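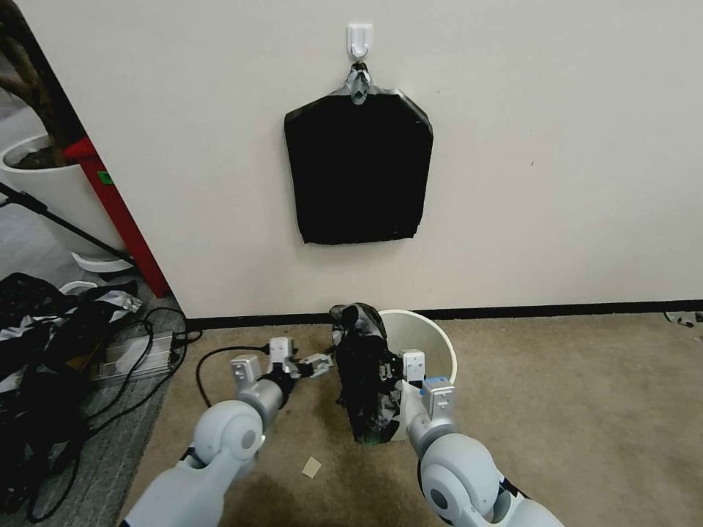
How long does it take to clear out a rental between tenants?

Two days if the last people left it in decent shape, four if they didn't. Evie Haslam has managed apartments in Hulme for 18 years, and she plans every job around the carpets, which get done last.

"I start in the kitchen, always the oven," she said. "Spray it and leave it alone overnight."

Her business partner, Dörte Wegener, handles the paperwork and most of the arguments over deposits. She asks tenants to walk through the place with her before they hand back the keys.

"People forget the closet shelves," Wegener said. "And the mailbox key. I had three go missing in January."

Haslam would like longer gaps between leases but doesn't expect to get them.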